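Visit Report: Petchrat Ceramic Works, Kesville

The Petchrat plant sits on the east side of Kesville, between the rail spur and the Nilside canal. It makes glazed wall tile in two sizes and a smaller volume of extruded trim. The visit was arranged through the regional drying and firing group and took up most of a morning in June. Duangjai Prasertsri, who runs the kiln department, led the tour and answered questions in the break room afterward.

My main interest was the dryer. Petchrat replaced its old chamber dryer with a continuous unit from Falulus, and several people in the group are weighing the same change. Notes below follow the order of the line.

Raw materials

Clay comes in by rail and is stored under roof in open bays. The bays are fed from the spur side and emptied from the plant side, so the oldest material is used first without any special effort. Moisture is sampled at each delivery and again at the box feeder. Prasertsri said the second reading matters more, as the roof does not keep out canal fog in winter and the top layer of a bay can pick up water while it waits.

The body is a blend of two clays with feldspar and ground scrap. Fired scrap is limited to 10 percent. Above that level the plant saw more edge chipping at the press, and the savings on raw material did not cover the loss.

Wet milling is done in batches. The slip is screened, held in stirred tanks, and sprayed into a drying tower to make press powder. The tower was running during the visit but the upper platform was closed for a nozzle change on the standby ring, so we saw it from floor level only. Powder rests in silos for 26 hours before pressing. The figure was arrived at by trial. Shorter rests gave uneven die filling, and longer rests made no measurable difference.

Pressing

There are 2 hydraulic presses, one for each tile size. Die changes are done on the night shift. The floor around the presses is noisy enough that the guide switched to hand signals, and I have few notes from this part of the tour. Dust collection looked good. The hoods are close to the die and the ducts have clean-out doors at every bend, placed low enough to open without a ladder.

Green tile is checked for thickness at four points. The readings go to a screen at the press operator's station, and the operator adjusts the fill by hand. A closed-loop system was quoted but not bought.

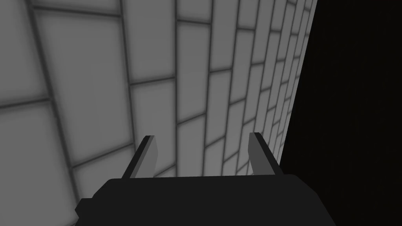 Drying

The Falulus unit is a horizontal roller dryer with five zones. Each zone has its own burner and its own recirculation fan. The first zone is kept humid on purpose, so that the tile warms through before its surface begins to lose water. In the old chamber dryer the surface dried first and the tile cracked from the outside in. The cracks were usually too fine to see until after glazing.

Exhaust from the kiln cooling section supplies part of the dryer heat. The duct run is long, and it was insulated only after the first winter. Prasertsri would have insulated it from the start and recommends that anyone planning the same layout put it in the original contract. She also recommends a bypass damper. Without one, a kiln stop becomes a dryer stop.

Roller alignment is checked at every planned shutdown. Drift in the third zone has been a repeat problem. The supplier's explanation is uneven expansion of the side frame, and a revised bearing mount has been fitted on one side as a test. No result was available yet.

Residual moisture at the dryer exit is measured by weighing a sample, heating it, and weighing it again. An inline sensor was tried. It read well on the large tile and poorly on the small one, and was taken out.

Glazing and firing

Tile leaves the dryer warm and goes straight to the glaze line. Temperature at the glaze curtain has to stay within a narrow band, or the glaze sets too fast and pinholes form. A short open section of conveyor before the curtain serves as the cooling stage. On hot afternoons it is not long enough, and two fans are brought in.

The kiln is a single-layer roller type. We walked its full length on the burner side. Draft readings are still logged on paper at the kiln itself, with a copy keyed into the plant system at the end of each shift. The paper log goes back to the first firing, and the kiln crew uses it when setting up a body or glaze that has not been run for some time.

Sorting and packing

Fired tile is graded for flatness, size, and surface. Flatness is measured by machine. Surface is graded by eye under angled lamps, with graders changing places every half hour. Second-grade tile is boxed and sold through a yard shop near the front gate. Third-grade goes back to the crusher.

Questions after the tour

Most questions were about cost. Prasertsri would not give a price for the dryer but did say that start-up took longer than the contract allowed, mainly over burner tuning in the first two zones. Spare rollers were another point. The plant keeps 400 on the shelf, bought in one order, after a delayed shipment left the dryer running with gaps.

Someone asked whether the chamber dryer had been scrapped. Part of it is still in place behind the trim line and is used for extruded pieces, which are too thick for the roller unit at its present speed. There is a plan to extend the first zone and move the trim over, but no date has been set.

Parking is on the canal side. Safety shoes are required past the gatehouse, and the loaner pairs run small.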